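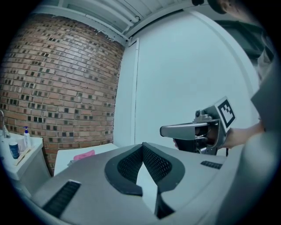

Burnodthorpe Studio Building
Minutes of the tenants' meeting, January 2022

Held in the brick corner room, ground floor. Four of the studios were represented, which meets the quorum by the narrowest margin the rules allow. The meeting opened ten minutes late while the key was found. It was in the door.

1. Minutes of the November meeting
Approved, with one correction. "The tenants were delighted by the rent proposal" should read "The tenants heard the rent proposal."

2. Peeling paint
The paint along the top edge of the brick wall is still peeling, as reported in November and at most meetings before that. Studio 2 asked if it could be scraped back and left alone. Studio 5 wanted it scraped and repainted. The landlord's position, by letter, is that it has character. The meeting felt that character should not land in a person's coffee.

Holloway has quoted $2,745 to scrape, seal and repaint the top of the wall and touch up the ceiling beams while the ladder is there. A second firm quoted $3,186 for the same work and spelled "ceiling" three ways. Agreed to go with Holloway, provided they can start before the end of next month.

Action: Studio 5 to write to Holloway and to ask what "touch up" covers.

3. The brick pattern
A proposal to paint the whole brick wall white, to match the wall next to it, was raised again by Studio 1. Discussion was lively. Those in favor said the room would feel bigger. Those against said the recessed bricks are the one thing visitors ever compliment, and that one white wall is plenty for any room. It was also pointed out that whoever dusts those recesses should get a larger vote. No one claimed the extra vote.

Proposal defeated, three to one. Studio 1 asked for it to be noted that it will be back.

4. Pipes
The vertical pipe in the corner has been knocking in the mornings. Netano came out before the holidays, listened to it for a while, and heard nothing. The knocking resumed the following day. Their call-out fee was $57 and has been paid out of the shared account with little grace.

Studio 2 reported that the knocking stops when the upstairs sink is running. Studio 4, which has the upstairs sink, said it would not be running it all morning as a public service. Netano to be asked back for an early visit.

Reminder that nothing is to be hung from the horizontal pipe under the ceiling. This includes coats, plants, and the banner from the open house.

Action: Studio 4 to call Netano.

5. The white cabinet
A long item. The cabinet against the brick wall was bought as shared storage. By general agreement it now holds whatever people did not want in their own studios. Studio 1 suggested one shelf per tenant. Studio 5 asked who would get the bottom shelf. The matter was then argued for some time and settled by drawing slips of paper. Studio 5 got the bottom shelf.

Anything without a name on it by the next meeting will be offered to the other tenants and after that to the dumpster. The counter on top is to be wiped down by whoever last used it. Studio 2 asked how that would be decided. Left open.

6. Booking the room
The paper sign-up sheet has been replaced by the Gerkusby calendar, which everyone can now see and two studios can edit. The other two would like to edit it. Until that is fixed, they may send bookings to Studio 2, politely.

Bookings of more than half a day need a week's notice. Writing "ongoing" in the end time box is not a booking and will be treated as a sense of humor.

Action: Studio 2 to sort out the calendar permissions.

7. Other business
The heating timer is an hour off. It has been an hour off since the clocks changed and will be right again in spring. Agreed to wait.

Next meeting: same room, date to go on the calendar by someone able to put it there.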